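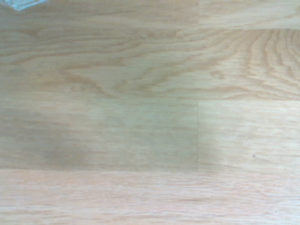 Frequently Asked Questions: Can a Machine Do My Chores Yet?

Last updated December 12, 2020, by Theda Frerichs

I have been writing about household machines at Mumlow long enough for the same questions to keep coming back. Here they are in one place, so that I can stop typing the answers by hand. Automating that would have been the logical step. I looked into it and it was a lot of work.

Is there a robot that will clean my whole house?

No. There are robots that will clean the parts of your floor you have already tidied. If you pick up the socks, lift the chairs and shut the bathroom door, the machine will do the rest, by which I mean the vacuuming.

What about wiping a table?

Closer than it was. An arm can drag a cloth across a bare, flat surface all day without complaint. Trouble starts when there is something on the surface. A person wiping a table moves the glass, wipes, and puts the glass back without breaking off the conversation. A machine has to find the glass, decide it is a glass, pick it up, park it somewhere and remember where.

Why is clear stuff so hard?

Cameras see what is behind it. Depth sensors often see nothing at all, or a hole. A pale, see-through thing on pale wood is a rotten day at the office for a robot, especially if only a sliver of it is in view. Wood makes its own mischief: swirly grain, knots, seams between boards. You know a knot isn't a crumb. The robot has to be told, sometimes for months.

And shadows?

Same problem. A soft gray-green smudge across two feet of tabletop could be a spill or the arm's own shadow. Settimio Caputo, who programs arms for the packing line at Ferraro, once lost most of August to a machine that kept trying to clean up after itself. He fixed it by moving a lamp.

Are shop floors further along than kitchens?

Much further, mainly through cheating. On a shop floor you can bolt things down, paint lines, fix the lighting and tell people to stand over there. Ferraro has 4 arms on that line and they are very good at one box. When the box changes, so does everyone's mood.

Can I buy an arm for home use?

You can. The Jolteditz kit I have on my bench cost me $2,000, plus a table I didn't mind drilling holes in. It will move a sponge from left to right. It took me 2 weekends to get that far, and I had help.

How often does yours get it right?

With a bare table and daylight, around 75 tries in a hundred. With a drinking glass on the table, I stopped keeping score.

Will it fold laundry?

Please see the next question.

When will it fold laundry?

I have been asked this every year and have always said "a few years." I see no reason to change an answer that has held up so well.

Should I wait for the next Markow model?

If your current method is a cloth and your own arm, keep using it while you wait. Spare parts are a problem, but setup is quick.

My question isn't here.

Write to me through the Mumlow contact form. I read everything, slowly, and reply in batches when the dishes are done. I do those myself.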